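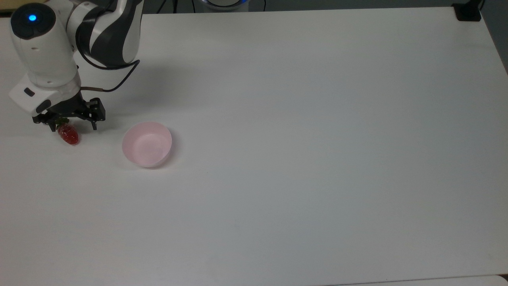

Grasp tuning tips, part 2. Mostly software, mostly stuff I keep on a sticky note by the bench. Start with soft things and one target, get the planner boring, then add clutter. One strawberry in the fingers, one pink bowl a hand's width off, bare white table all round — plenty for a first pick and place. If your stack can't do that 80 times out of 100, more objects won't help it.

Force cap first. Set it in the driver, not in the task script. Scripts get copied and somebody loses the line. I keep mine in the Delo config with a comment in capitals.

Segmentation on a white table. Shiny red fruit is easy by color, lousy by depth. Mask in color, then take the median depth inside the mask. Don't trust the edge pixels. Shrink the mask 2 pixels before you do anything with it.

Pale bowl on pale table is the hard one. Rim gets lost, fit goes sideways. Turn exposure down a notch and lock it. Auto exposure will drift as soon as the arm throws a shadow across the table, and then the shadow is your bowl. Ask me how I know.

Approach height. Plan to a point over the bowl, stop, then go down in a straight line. Two moves. Culalen will happily blend them into one nice curve and clip the rim, so switch blending off for the last leg.

Collision model: add the held object to it! Attach on close, detach on open. Forgot this for most of December. A plain sphere is fine for fruit, no need for a mesh.

Cables. If one loops out by the wrist, give the planner a fat cylinder there and limit the last joint. Cheap fix, saves connecters.

Logging — write the gripper width at every state change. Closed all the way means you're holding air. Easiest grasp check going, no camera needed.

Seeds. Fix the planner seed while debuging, unfix it after. My favorite bad one is 842, goes the long way round every single time. Kept it as a regression test in Masanja.

Wipe the table before you recalibrate. Crumbs show up in the plane fit.

Part 3 is bowls with handles, when I get to it.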